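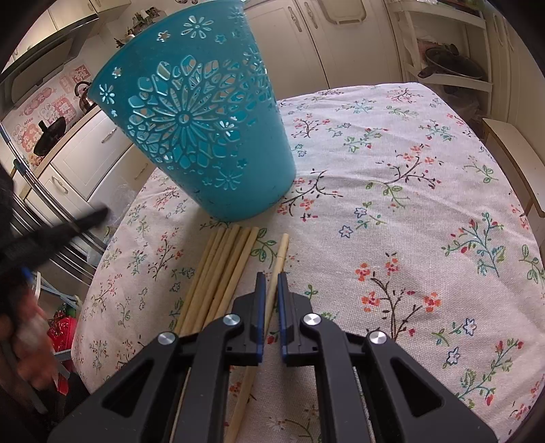 3.2 Lo que pasa con los presupuestos

Vuelvo a los presupuestos de tejado, que es donde más me atasqué. Pedí a 14 empresas de cubiertas que me dejaran leer los suyos y reuní 956, casi todos de reparaciones pequeñas: tejas sueltas, canalones, algún remate de chimenea. Hellwood y Grultow me pasaron los archivos enteros (¡mil gracias!) y Kaewmanee solo los de mayo.

Yo esperaba que el precio lo explicara casi todo y resulta que no tanto. En 53 presupuestos el cliente firmó la oferta más cara de las que tenía — y en la mayoría de esos casos el documento separaba mano de obra, material y retirada de escombros. La Figura 3 recoge el reparto por tipo de desglose.

Figura 3. Presupuestos aceptados según el detalle del desglose (n = 956).

Amirhossein Heydari, que revisó la codificación conmigo, cree que ahí pesa también el plazo escrito, y me parece que tiene razón, aunque con estos datos no puedo separar una cosa de la otra. Los de Undier los dejé fuera del cálculo porque mezclan visita y obra en una sola línea y no había manera de compararlos. Los retomo en el apartado 3.4, junto con las visitas de evaluación gratuitas.

Compartir (14) · Comentarios (3)

Artículos relacionados
Garantías de impermeabilización: qué firma el cliente
Canalones y temporada de lluvias
El andamio como coste oculto

Contacto · Aviso de copyright · Volver arriba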